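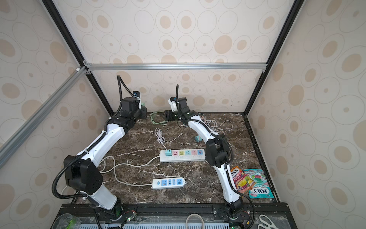 The Fitirar policy on power strips applies to every room the institution owns or leases, including the residences at Killetti and the work areas in the Bashir Building. Please begin by stating this plainly, as staff at the Monatow site have in the past understood the policy to cover offices only. Leave the opening slide up while people find their seats, and then ask the room where a power strip should be kept. Most will answer "on the floor." Two white power strips are lying in the middle of a dark marble surface on the slide, and a white strip on dark stone is easy to find and easy to inspect. On a pale carpet behind a filing cabinet the same article can go unseen for years. Move on once two or three people have spoken.

Opening remarks

Welcome those attending on behalf of the Office of Facilities. This session replaces the portion of the March orientation that was postponed. The revised policy takes effect on Monday, July 26, 1999, and supersedes all earlier memoranda on extension cords, multiple outlets and temporary wiring. Copies are on the table by the door. Anyone who supervises a shared work area should take one for posting.

Section one: What the policy covers

Define the term. For our purposes a power strip is any device with more than one outlet on a single cord, whether or not it has a switch and whether or not it offers surge protection. Cube adapters that plug directly into the wall are treated separately, on page 3 of the handout. Please do not let the discussion drift to those at this point. There will be questions about them, and they can be held until the end.

The register now lists 1,457 power strips in use across all sites. Each has a numbered label on the underside of the housing. If a strip has no label, it is not on the register, and the holder should bring it to the Facilities counter. There is no penalty for having an unlabeled strip. Say this twice, if necessary. Last year a number of departments put their unlabeled strips in drawers when the inspectors were due and took them out again afterward.

Section two: Placement

A strip should rest flat on a firm, dry surface. Stone, tile, sealed wood and metal shelving are all acceptable. Carpet is acceptable where there is no alternative, provided the strip is not under the carpet or under anything resting on it. Bedding, upholstery and stacked paper are not acceptable.

Refer back to the opening slide here if the projector allows. Marble is a good firm base, but polished stone lets a light strip slide when a cord is pulled. Where a strip is used on a counter or bench for any length of time, it should be fastened by its mounting slots, or the cord should be secured near the plug end. Adhesive pads may be requested from stores. Tape is not a substitute for either method.

Strips on a counter must be kept well clear of sinks and kettles. In the Killetti kitchens the counter to the left of the sink is not to be used for this purpose at all. Residents will say that the only free outlet is there. The answer is that a work order should be filed – the building is due for additional outlets, and work orders determine which kitchens are done first.

Section three: Loading

One strip per wall outlet. A strip may never be plugged into another strip. This is the rule most often broken, and it is worth a pause. It is common to find two strips side by side where one would not reach, and the second is usually there for its cord length. A longer cord is available on request and should be requested.

Any appliance marked 1,000 watts or higher goes directly into the wall. This includes nearly all space heaters, most coffee makers and some of the older copiers in Bashir. If the rating plate is missing or cannot be read, treat the appliance as though it were over the limit.

Section four: Inspection

Supervisors are asked to look over each strip in their area once every 21 days. The inspection consists of the following:

Look at the full length of the cord, including the part behind furniture.
Check the housing for cracks, yellowing or scorch marks.
Make sure that plugs sit firmly in every outlet in use.
Place a hand on the housing after an hour of normal use. If it feels warm, turn it off, unplug it and report it.

Initial the card and return it to its sleeve. Cards from Monatow should be sent over with the regular interoffice mail and do not need a cover sheet.

A strip that fails on any point is to be removed from service the same day. Tie a red tag to the cord. Do not repair it, and do not put it in the trash, where it may be picked up and used again by someone else.

Section five: Wall finishes and fixed wiring

Keep this short. Several of the residence rooms have been repapered, and in some of them the paper was hung over outlets that had been taken out of use. No one is to cut through wallpaper in search of an outlet. Drawings are kept at the Facilities counter and will be consulted on request.

Questions

Allow ten minutes. Expected questions are holiday lighting (covered by a separate notice), personal strips brought from home (permitted once labeled), and who pays for replacements (Facilities, for registered strips only). Questions about computer equipment should be written on the cards provided, with a room number and extension.

Collect the sign-in sheet before the room empties.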